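Tullwood two-arm bench kit, reviewed by Tươi Võ
Saturday, July 7, 2018

We bought the kit in January for 3,365 per arm, grippers included. The quote left out spare fingers and cable ties, so add a line for both. Setup took two people 5 hours, most of it cable routing.

Payload is adequate for light goods. Dried stems are harder: the grip force has to be set low, and the bench needs sweeping often.

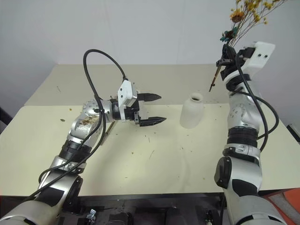 Budget for a second set of fingers before a second pair of arms. Iddale sells a softer pad that fits with minor filing - we have 20 on order. Support answers within a day. The manual is poor on wrist calibration.

Rating: 4 out of 5.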